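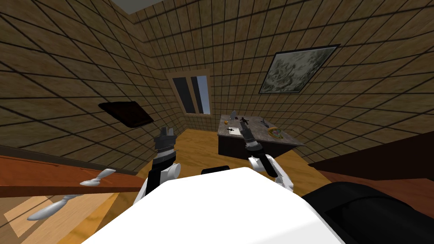

Can one person set up the Sterneo twin-arm cell without help from the vendor?

One person can do it, as long as that person has calibrated a robot camera before and is willing to read the log files. A first-time user should expect to write to support at least once.

Sterneo twin-arm cell, simulated edition
Reviewed by Huguette Langlois
29 Jun 2020

Sterneo is a software package that gives you a complete two-arm robot in a simulated room. You get the body, both arms with their grippers, a head camera and a camera behind each pair of fingers. The room comes as a separate download called Delaunay, and the calibration tool is a third piece called Covo. I installed all of it in May on the desktop machine in our Brallport office and have been setting it up and keeping it running ever since.

This review covers setup and upkeep. I have left out how well the robot learns tasks, which depends more on your own code than on the package.

Installation

The installer is a plain script and it ran the first time. It checks the graphics driver before it copies anything, which saved me some trouble, as mine was out of date. The room files go in their own folder and have to be linked by hand in the settings file. The manual gives the wrong name for that setting. The right one is in the comments at the top of the settings file, so open that first and leave the manual closed.

When the cell loads, the robot stands in the room with the desk ahead of it and the small items already on the desktop. The head camera is set very wide by default. From there the curve of the white body takes up the bottom of the view and both arms reach up from it, and the walls bend hard toward the middle. I left the lens setting alone for the first few days, then narrowed it a little. If you narrow it too far you lose the white joint housings, and those are the handiest thing to look at when you are checking whether an arm has gone home properly.

Zeroing the arms

Each arm has to be zeroed before the software will let you move it at anything above creep speed. You start Covo, pick an arm, and it drives the joints one at a time from the shoulder out. The left arm finished cleanly. The right arm stopped at the elbow with a message saying the joint was out of range.

The cause was a sign error in the joint table. The elbow on the right arm was listed with the same direction as the one on the left, so the tool was trying to fold it the wrong way. I changed the sign, saved the table and ran it again, and the arm went through to the gripper without stopping. Support confirmed the mistake when I wrote to them and said a corrected table would be in the next release. Until then, check that line yourself.

Zeroing takes long enough that you will want to do it only when you have to. Save the result under a name you will recognize. The default file name is the same for both arms, and the second save overwrites the first with no warning.

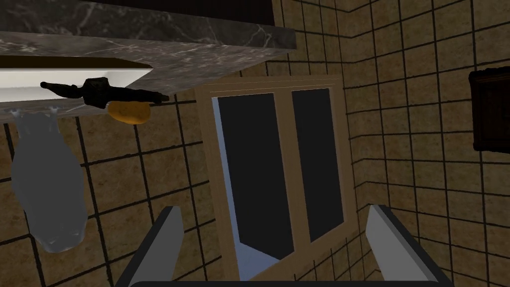
GRIPPER CAMERAS

Most of my time went into these. Each camera sits behind the fingers and looks out between them, and its position relative to the palm is set by a short list of offsets. With the offsets right, the fingers come up from the bottom of the picture on either side, with the palm as a thin bar between them. Use that as your reference. If one finger is much farther in than the other while the gripper is square to the palm, the sideways offset is off and every grasp will land to one side.

The view tilts with the wrist, of course, and at some angles the whole room leans. The window and the tile lines are useful here. The dark grout lines give you straight edges to compare, and Covo has an overlay that draws the lines where it thinks they should be. I turned the wrist to a steep angle, switched the overlay on and adjusted the roll offset until the two sets of lines agreed. Start with a part of the wall well away from the corner. Where two walls meet the lines change direction, and the overlay tends to lock onto the wrong one.

Close objects are a weaker point. Parts of the room can come very near the lens when the arm is low or next to furniture, and then a large share of the picture is one flat gray shape with soft edges. The overlay cannot find anything to hold on to in that area and starts to wander. You can mask it out by hand, but the mask does not follow the wrist, so it has to be drawn again for each pose. I would like to see this done automatically.

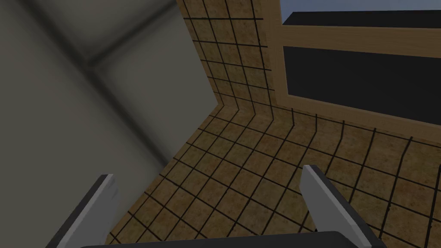 The other way to deal with it is to choose better poses. I ended up with a short list of wrist positions that keep plenty of floor or wall in the picture, with the fingers open and nothing held. Calibrating at those poses and skipping the rest gave me steadier numbers than the full sweep did, and it is much quicker to repeat. Covo lets you save the list and call it up by name.

Regular upkeep

Simulated joints do not wear out, though the settings still drift if several people use the same install. Someone changes an offset for a test and forgets to put it back. I keep a clean copy of the joint table and the camera offsets outside the program folder and compare them with the live files every time the cell has been used by anyone else.

The log is worth reading. It writes a line every 1,000 steps with the commanded and reported position of each joint, and a gap between the two is the first sign that something has been edited. The log files are never cleared, so empty the folder now and then or the program becomes slow to start.

The grippers need one check of their own. After an update, open and close each one fully and watch the fingers in its camera. They should move by the same amount. On one update the right gripper came back with only one finger linked to the drive, and reloading the gripper file fixed it.

Scores

Robot model: 5 out of 5
Manual: 2 out of 5
Support was quick and polite and answered the question I asked.

I am keeping it installed. The mask problem is the one thing I would ask about before paying for a second license, and anyone who plans to work mostly in tight spaces should try the trial version at those poses first.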